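3.2 Sorting small laundry at the table

The second task of the Virham protocol concerns the handling of small knitted and woven items after laundering. Earlier work on household textiles has mostly dealt with large flat pieces such as sheets and towels, where folding takes up most of the handling time. Small items behave differently. They have no stable resting shape, they hide one another when piled, and ribbed knits in particular stretch under their own weight when lifted from one end. 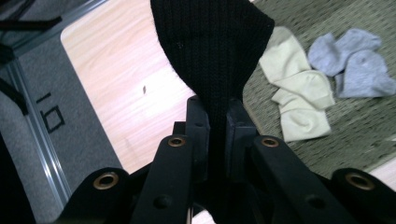 Ribbed knits were therefore coded separately from plain cloth. A lift was scored as complete when the item hung free of the table and of every other item, and as partial when any part of it still touched a surface. Items dropped back onto the pile were scored as a new lift on the next attempt. The coding sheet had six fields, listed in Appendix B, and was the same one used in the July pilot at Stumport. The field for item orientation was removed from the final analysis, as coders did not agree on which end of a bunched item should count as the top.

All sorting was done at a light wood-grain table with rounded corners. The container was an open rectangular basket of woven construction, in a muted olive green, placed directly on the tabletop. An open top was preferred to a lidded box so that the floor of the container stayed in view during a trial. Items were put in crumpled, and no attempt was made to flatten or pair them beforehand. 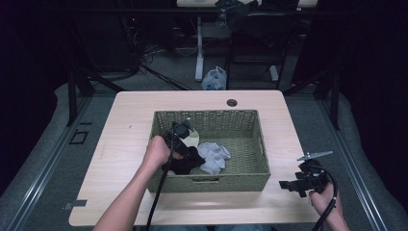 Figure 4. Woven basket on the sorting table with a black cloth and a pale gray cloth inside.

Color contrast between item and container proved to be a useful variable. Pale cloths were located faster than black ones in the Wolammont set, and the difference was largest when two items of similar tone lay against the same wall of the basket. Fold depth had a smaller effect. The full set contains 178 trials, of which 4 were excluded for incomplete coding sheets. Times were recorded to the nearest second and are reported without correction for item size.

Container material was held constant for the task. Rough-walled containers can catch loose knit fibers, and in the Nel comparison this added a short delay at the point where an item cleared the rim. The rim delay was logged separately from the lift time and is not included in the totals given in Section 4. 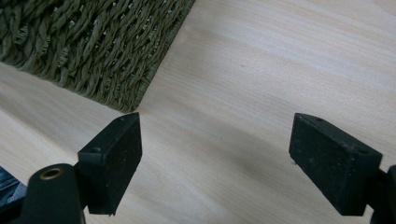

Does the position of the basket on the table affect sorting time?

Within the range tested, position had little effect as long as there was enough clear surface next to the basket to set an item down. Times rose only when the basket stood close to the far edge and the reach became longer. Position was not treated as a factor in the models that follow.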